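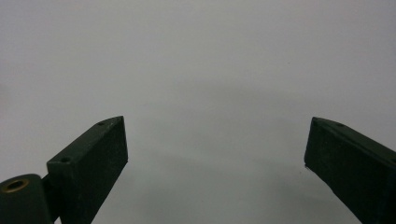 4.2 Jaws that would not close

We had hoped to keep this section short, but the closing fault took up so much of our spring that it deserves a fair hearing. Of the 547 grasps attempted in March, eight ended with the jaws stopped wide open while the log cheerfully reported a full close (Fig. 4).

Figure 4. Hand-held gripper with the jaws open and nothing between them. A brass-colored ring lines the hole in the knuckle at lower left.

Halima Barasa first blamed the trigger cable, and we dutifully replaced it, with no change at all. Ezequiel Magaña then took the hinge apart and found grit packed around the pivot pin, enough to stall the motor while the encoder, mounted upstream of a slipping coupling, kept right on counting. We now read the position at the finger itself, and any mismatch halts the trial.

Related articles
Slip detection in the Brundden wrist
Encoder placement, revisited
357 shares | 4 comments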